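# Pokix: Teaching a Table-Setting Task with Hand-Held Grippers

Roksolana Panasiuk, semester project, shared workshop Landeg

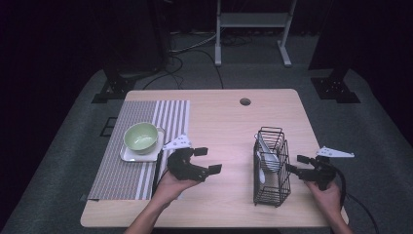
The goal of my project was to collect demonstrations of a simple household task, and later to train a small policy for two robot arms. I chose table setting because the objects are cheap and easy to replace when they break. In this report I describe the build, the recording and the problems that I met.

## 1. Build

The grippers are held by hand, one in each hand. Each has two fingers with black pads and a white marker plate on top, so that its position can be tracked. I made the first plates too thin and they were bending when I tightened the screws. The second version is 3 mm thick and keeps its shape well.

The cables took more time than I expected. Each gripper has one black cable, and at the beginning I fixed both of them to the table leg. This was a mistake – the cable pulled on my wrist every time I reached to the far side. Now they hang free and I only check them before a recording.

## 2. Task

The task uses a striped placemat, a square plate, a green bowl and a wire basket with white spoons. The bowl stands on the plate, and the plate on the mat. The person must take a spoon from the basket and put it on the mat beside the plate. The basket is on the right side of the table, so the right hand does the picking and the left hand keeps the mat in place.

## 3. Recording

I planned 100 demonstrations. After removing the bad ones, 68 were left. Most of the removed recordings had the same fault: a marker plate was turned away too far and the tracking was lost for a moment. In a few others the spoon handle was caught between the wires of the basket.

An average recording has 1450 time steps. The files are stored on the workshop computer in the folder "Wukeseck".

## 4. Open points

- The left gripper closes slower than the right one. I suspect the spring, but I did not open it yet.
- White spoons on a pale table are difficult for my detection script. I want to try colored ones.
- Training will start in June, when the arms are free.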